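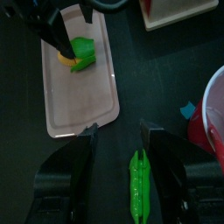 Corn on its tray, red cup off to the right.

I finally got the play kitchen stuff sorted, and I have opinions! If you read the October issue you know I'd been putting it off. The Flolari bin in our toy room had turned into soup: play food, cup lids, puzzle bits, a sock. So I took everything over to the dark table and started with the corn, which is the thing every kid in the house fights over.

My big idea this time is trays. One tray per "dish," flat, with a bit of a rim so things stay put when someone small carries them across the room. I tried dividers last winter (the Raninia set, 43 dollars, never again) and they got pulled out and worn as hats.

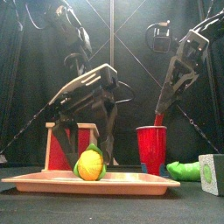

15/12/2023 | 2 min read

So the rule in our house now is that a tray gets one main thing and that's it. Corn gets a tray to itself. The cup stays beside the tray and never on it, or it goes over the minute anybody bumps the table. The little crate goes behind, and whatever's waiting its turn can live in there. My youngest calls this "the restaurant" and charges me 15 dollars for corn. Pricey, but the service is quick.

I know a few of you wrote in about the corn with the husk that came in the Valdebenito market bag. Yes, still love it, and no, I haven't found a second one for sale. If you spot one, please, please write to me. 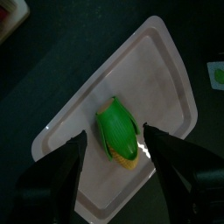
Cleanup has gotten easier too. I wipe the trays with a damp cloth and stack them on the low shelf, and the food goes back in last so it's the first thing they find in the morning. The grooves in a husk do collect crumbs, real ones, don't ask me from what, and an old soft toothbrush gets right in there. I do that every couple of weeks while the coffee's brewing.

Next up is the dress-up trunk, and I'm a little scared of it. Send me your tips before I open the lid!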